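Testers wanted for the Flalero two-hand kit

Do you own a workbench, a bit of patience and a long list of opinions about robot hands? Then I'd love to hear from you! I'm putting together a group of 16 people to try out Flalero, our kit of two robotic hands and the software that gets them working together, and I want people who'll use it hard and then tell me what's wrong with it.

I'm Milagros, I look after user trials at Nomia, and we're a small company in Tarkton. Flalero has been on sale to a handful of labs since last year, but so far all the feedback has come from people who build robots for a living. They're lovely, and they're also very forgiving (if a connector needs a wiggle, they wiggle it and never mention it). I want to hear about the wiggling.

What's in the kit

You get a left hand and a right hand, the wrist mounts, a cable set, a power supply and a login for Nieto, which is our teaching software. Each hand has four fingers and a thumb, and there's a blue light in each fingertip. I was rude about the lights when they first turned up in a drawing and I've changed my mind completely. In Nieto you can set what they mean, so you might have them come on when a finger is live, or when it thinks it's touching something, and you can tell what's going on from across the room without looking at a screen.

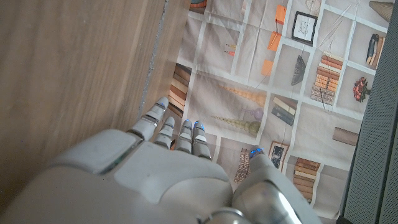

What you'd be doing

The trial runs for eight weeks. For the first two you'd work through our starter tasks, which are all one-handed: pick up a ball, put it in a dish, turn a cup the right way up. After that we'd like you to move on to jobs that need both hands, and then (my favourite part) to make up some jobs of your own. One early customer spent a fortnight teaching it to peel stickers off a sheet. It was hopeless, and the notes she sent us were the most useful thing we've had all year.

Each week I'd ask you for:

A short diary, as scruffy as you like. Bullet points and bad spelling are fine.
Your Nieto logs, which upload by themselves if you leave the box ticked.
One thing that annoyed you. There's a separate field for it in the form, and it won't let you leave it blank.

You'd also have a call with me every other week, usually at 4pm, though I can do evenings if you've got a day job.

Who I'm looking for

You don't need a degree in anything. You do need to be all right with a screwdriver and with following a wiring diagram, and you'll need a pair of arms to put the hands on. The mounts fit most of the common makes and I can check yours before you apply. If you haven't got arms but you can get to Tarkton twice a week, say so in your message, because we've two places at the bench here with everything already set up.

I'd especially like to hear from college technicians, repair people, prop makers, and anyone who works with wool or thread. Yes, thread! We do keep a ball of yarn among the test objects, along with some small balls and a red and purple block, and soft squashy things are where I think we've got the most to learn. At the moment Nieto is happiest with things that keep their shape.

A word on space: you'll want a solid table with room for both arms to swing, and somewhere for the cables to go. There are a fair few of them. We're working on a tidier loom and I'd be glad of ideas on that too. 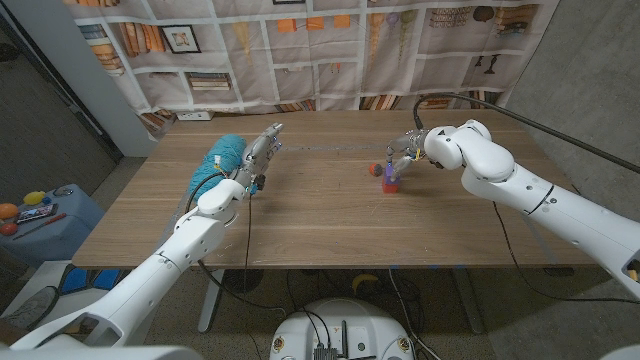

Tarkton, April

A quick update, as lots of you have asked the same things since I first put this page up.

Is it paid? Yes. It's £100 a week for the eight weeks, paid monthly, and you keep your starter tools. The hands themselves come back to us at the end, or you can buy the kit at £1,212, which is the trial price and only for testers. We pay the postage both ways.

What if I break a finger? The kit's, I mean – please look after your own. Fingers are covered during the trial and you can swap one yourself with the key in the box. Send the broken one back and tell me how it happened, even if it's embarrassing. Especially then.

Can I share a place with a friend? You can, and I'd quite like it. The fee is per kit, so you'd have to split it between you.

How hard is the two-handed part? Harder than I expected when I first had a go. Getting one hand to hold something is pleasant work for an afternoon. Getting the fingers of one hand and the thumb of the other on the same little cube is another matter, and the timing settings in Nieto are fiddly. I think the manual explains them badly. I wrote that chapter, so I'm allowed to say so, and rewriting it with your help is high on my list for this trial.

Will it work with my own code? Yes, there's a plain text interface and it's documented. Please do the starter tasks in Nieto first though, so that I've got something to compare.
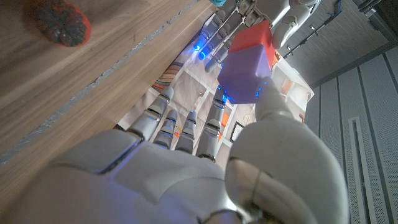 Milagros Bustamante
User Trials Lead, Nomia

To apply, send me a message through the Nomia contact page with "Flalero trial" in the subject line. Tell me what arms you've got (or that you'd like a bench place), how many hours a week you can spare, and one job you'd want a pair of robot hands to do for you. A few lines is plenty, and please don't send a CV, I'd much sooner see a photo of your workshop.

Places close at the end of May and kits go out in June. I read everything myself and I'll reply to everyone, but give me a week or so before you chase. If you applied for the one-handed trial and missed out, you're very welcome to try again – just mention it and I'll dig out your old message.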